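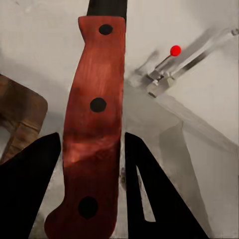 Part 4: Oiling your wooden handles

I do this on a Thursday evening, so the handles can sit overnight and be ready for Friday's cooking. You'll want the Bruseo handle oil, two old cotton rags and the Lokard 4000 cloth (the gray one in the lid pocket of your kit).

1. Wash the handle by hand with a drop of soap and dry it right away. Please don't soak it!

2. Rub the wood with the Lokard cloth, going with the grain. I keep at it for 90 seconds a side, plus a bit extra around the rivets where gunk likes to hide.

3. Wipe off the dust. Put five drops of oil on a clean rag and work it in from the blade end down to the butt.

4. Let it stand for 67 minutes. (My friend Primo Pace swears by that number and I've stopped arguing with him.) Then buff off whatever is still shiny.

5. Leave the knife flat on a towel until morning.

Note: if the wood still feels thirsty the next day, go back to step 3 and give it another coat. Mine usually needs two in July.

Caution: keep the blade in its guard the whole time, and spread oily rags out flat outdoors to dry. A balled-up rag can catch fire all by itself.

Refills are part number 957 in the Rovulik catalog.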